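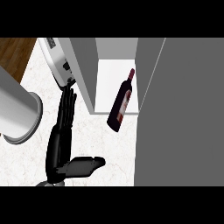
26 Jan 2026

Step-count comparison, wrist trackers, week 3 of the January block.

Swapped the straps over this morning: Werell on the left, Grakum on the right. Both now agree that I have a pulse, so we are ahead of last week.

Walked the same loop as before, corridor to loading door and back, 8 laps, counting out loud like a lunatic. Grakum came out 53 steps over my count. Werell came out 6 under, and then congratulated me on a hike. The loop is flat and carpeted most of the way.

Second run was the desk test. Sat, typed, drank coffee, reached for the stapler more than the job required. Grakum gave me 212 steps for this. I've been doing cardio in a chair for years, apparently, and would like the credit backdated.

Werell gave zero for the same hour, which sounds perfect until you push a cart. Hands on the handle, arms still, and it decides you are furniture. Same thing will happen with strollers and treadmill rails. Need a proper cart run before we write any of that down as a finding.

Heart rate: skipped. Chest strap battery is dead and the spare is the wrong size. Whoever takes the last coin cell, please write it on the sheet. (It may have been me. The sheet is blank.)

Odon app notes:

- sync fails if the phone locks partway, and you get half a day twice
- "move reminder" went off while I was on lap 5
- sleep score of 81 for a night I spent mostly awake; leaving that alone for now, sleep is a different notebook
- export has the time zone wrong again, shift by hand before pasting

Thinking about the Ruddock plan, the one where you get a badge for ten thousand a day. With the Grakum on a busy typing day you could collect a decent part of that from email. I don't think this is what they had in mind, but I can see it being popular.

Next: cart run, stairs both ways, then both trackers on the same wrist to see if the gap is the wrist or the gadget. Somebody else should do the walking for one set. My count drifts after lap 6 and I'd rather blame a colleague.

Straps are in the top drawer, washed.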